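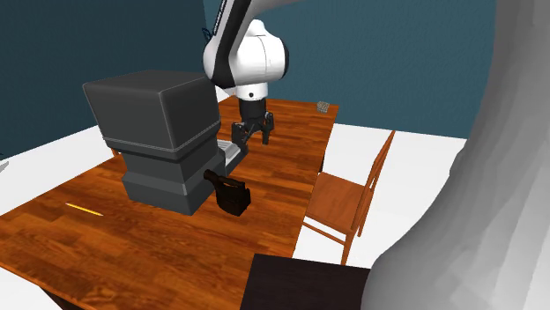
July, past midnight again

Okay, so I did the thing I swore I wouldn't do and bought Narness at full price. I had it on my wishlist for months, waiting for a sale, and then tonight I was tired and a little cranky and the Buy button was right there. The key showed up in my email before I'd even put my wallet away. Then came the download, all the way through dinner and the dishes and half a load of laundry, and I was finally in the menu a little after nine.

First impressions! The title music is gorgeous. I let it loop twice before I pressed anything. The character creator is kind of thin (five hairstyles, and three of them are the same ponytail) but I made a grumpy old woman with a big gray coat and I love her already. She's a courier, everybody in this game is a courier, and you start out in a harbor town called Menddale with a mule and a debt of 2,000 coins to some shipping family.

I spent way too long in Menddale. There's a bakery you can walk into and a card game in the back of the inn, and I lost 17 hands before I worked out that you're allowed to swap a card after the first round. It says so in the tutorial. I skipped the tutorial. Once I got that I started winning a bit and climbed back to where I'd started, so two hours of my evening for zero coins, great job me.

The actual deliveries are the good part. You plan the route on a paper map and the game doesn't draw you a line, you have to look at the hills and the river and guess. My first run up to the Espinoza lighthouse took me 25 minutes because I went the wrong side of a ridge and had to lead the mule all the way back down in the rain. I got there after dark and the keeper docked my pay for it! I was so mad, and then I turned around and saw the whole harbor lit up down below and just stood there for a while.

Things I don't like so far: the save system (only at inns, come on), the font on the map, and the way the mule stops dead every time a bird flies over. Also it crashed once, right when I was selling a crate of lamp oil, and I lost the whole trip. I checked the forum and other people on the same version have it too. Proltinik, the studio, says there's a patch on the way. They said that in the spring too, if I'm reading the thread right. I've turned the shadows down to medium and it's been fine after that, knock on wood.

I still want the 1,000 coin saddlebags before I try the mountain road. I have 340. There's a wool contract on the board at the inn that pays pretty well, but it's timed, and I'm scared of timed ones after the lighthouse. Maybe tomorrow I'll do two or three small runs first and see how the money goes.

Told myself one more delivery at eleven. It's now 12:40 and my tea is stone cold and I have to be up at six thirty. Saved at the inn, mule's fed. Need to remember to look up whether you can rename her.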